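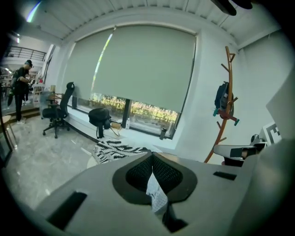
Fenêtre de bureau avec store à enrouleur gris-vert, baissé sur la plus grande partie de la hauteur. Au premier plan, un tissu blanc froissé tenu par une pince.

Le rangement des textiles de bureau désigne l'ensemble des gestes par lesquels on ramasse, plie et remet à leur place les tissus d'un local de travail : plaids, housses, coussins et chiffons. Il se distingue du nettoyage, qui concerne les surfaces et le sol.

Terminologie
Dans le guide intérieur de la société Garba, rédigé par Ifeoma Ogunleye, on appelle « textile libre » toute pièce qui n'est pas fixée à un meuble. Le store n'entre pas dans cette catégorie. Le guide comprend 12 fiches, dont trois sont consacrées au pliage.

Déroulement
On commence en général par les pièces qui se trouvent au sol, puis on passe aux sièges et au rebord de la fenêtre. Chaque pièce est secouée, posée à plat et pliée en deux dans le sens de la longueur. Les petits tissus froissés sont regroupés sur un seul siège avant le tri.
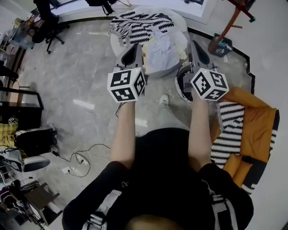
Tissu à zigzags noirs et blancs et étoffe froissée bleu clair et blanc sur un siège rond blanc ; à droite, un autre tissu à zigzags étendu sur une pièce orange.

Les motifs contrastés facilitent le pliage, car les lignes permettent de contrôler l'alignement des bords. Sur un sol brillant de type marbre, il est conseillé de ne pas laisser longtemps un tissu, qui peut glisser sous le pied. Les câbles d'alimentation doivent rester découverts.

Variantes
À Unedthorpe, les bureaux de Trimbridge pratiquent un rangement unique en fin de journée. L'atelier Drutness préfère deux passages, le premier à 11 heures.

Voir aussi
Pliage du linge
Store à enrouleur
Pouf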